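An afternoon at the Anumar open day, Skustow

Posted Oct 1, 2021

I had been meaning to go to one of the Anumar open days for so long that when the card finally came through the door I propped it against the kettle and told everyone in the house that I was not to be asked to do anything else that afternoon. Ese Uzor had said she would drive, and Hauwa Etim decided at the last minute that she would come too, so there were three of us in Ese's little car with a flask, a tape measure and a bag of cheese scones (Hauwa's, and very good, though the crumbs are probably still in the seat belts).

For anyone who hasn't come across them, Anumar do up houses. They take on one place at a time, mostly terraces, and before it is sold or handed back they open it for the day so that people can poke about and ask questions. The one we went to is called Nwosu, after the family who had it for years, and it stands at the top end of Skustow just past the turning for the allotments. Do not trust the signs. We went round by the garage twice and ended up asking a man with a wheelbarrow, who pointed at the house we were parked outside.

You get a ticket at the gate. Mine was number 991, which gave us a turn until Ebuka Wike, who was on the door, explained that they start the roll wherever the last open day left off. It is 12 pounds for a ticket, tea included, and I thought that was fair, though Hauwa had views. They let people through in groups of six so that the stairs don't clog up, and while you wait you can sit in the front garden on the old church chairs and look at the before photographs, which are pinned on boards and are frankly alarming. There had been a fern growing in the back bedroom!

Downstairs is mostly kitchen now. They have taken out the wall between the old scullery and the dining room and I was all ready to disapprove, as I like a door I can shut on the washing up, but it is a lovely light room and I came round to it by the time we had got to the pantry. The pantry! Slatted shelves all the way up, a cold slab at hip height, and a narrow rail for tea towels on the back of the door. Ese measured the depth of the shelves and wrote it on her hand. Jianhua Long, who made all the joinery, was in there answering questions with great patience, including mine about whether you could put a jar of pickled onions on the top shelf without it bowing (you can) and whether he would come and do one for me (he has a waiting list, and it is a long one, and I am now on it).

The floor in the hall is the original tile, cleaned up, with the missing ones made to match by a firm called Gritidura. I would never have spotted which were which. Hauwa got down on her hands and knees and was quite sure she had found one by the coat hooks, and Ebuka told her very kindly that it had been there the whole time.

Upstairs there are 19 steps if you include the two odd ones that turn off to the back, and my knee included them. The front bedroom I could take or leave, it was all rather beige and the curtains pooled on the floor, which in my house would mean cat hair within the hour. The small bedroom is charming, with a desk built in under the window. But what I had really come for was the bathroom, and I am afraid I held up our whole group in there. Rakiya Chukwu, who planned the upstairs, was on the landing and let me go back in with the next lot as well.

The bathroom at Nwosu.

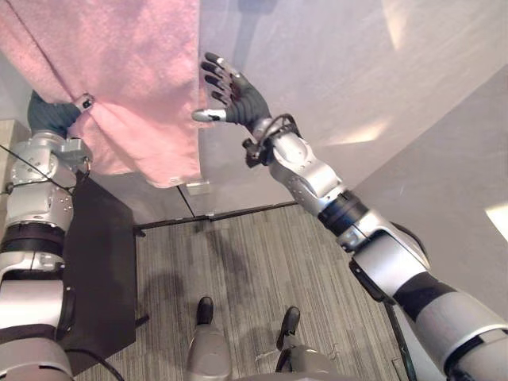
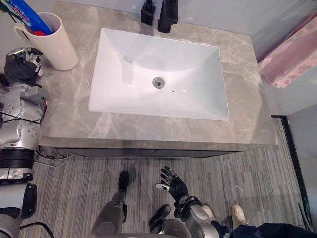 Our own bathroom has been waiting for a decision since June, when the basin cracked and I said I would have something chosen by the end of the month. I have a folder. I have a drawer of samples. What I did not have was any idea how stone would look in a room that people really brush their teeth in, and I was worried it would be like a hotel foyer. Well, it isn't! The grey marble has a soft pale vein that wanders across on the diagonal, and with a plain white cup standing on it and the toothpaste leaning out of the top it looked like anybody's bathroom on an ordinary morning, only nicer. I had gone in wanting one of those bowls that sit on the worktop, and I have come away converted to the kind that is set in underneath, a big white rectangle with gently sloping sides and nothing sticking up round the rim to collect gunk. I am less certain about the matt black tap. It is very handsome against the grey, but we have hard water here and I do wonder about chalk marks. Rakiya says a soft cloth every evening. Ese laughed so much at the thought of me with a soft cloth every evening that she had to go and stand on the landing. And then there was the pink towel. I had been told by my sister, at some length, that grey stone wants white towels or grey towels and nothing else, and she is wrong. It is a proper warm pink, a bit fuzzy, and I am having pink.

Tea was in the back garden under an awning, with a choice of lemon cake or something with dates in it, and we stayed much longer than we meant to. Ese got talking to Jianhua about hinges. Hauwa went back in for another look at the hall tiles and came out none the wiser.

If you fancy going, my tips would be to arrive early, wear shoes that slip off easily (they ask you to leave them at the foot of the stairs) and take your own measurements with you, written down. I had left mine on the kitchen table and had to ring home and have them read out to me, with the dog barking, while standing in somebody else's airing cupboard. Parking is on the road only. The next house hasn't been announced yet, but you can leave your address with Ebuka at the door and they will post you a card.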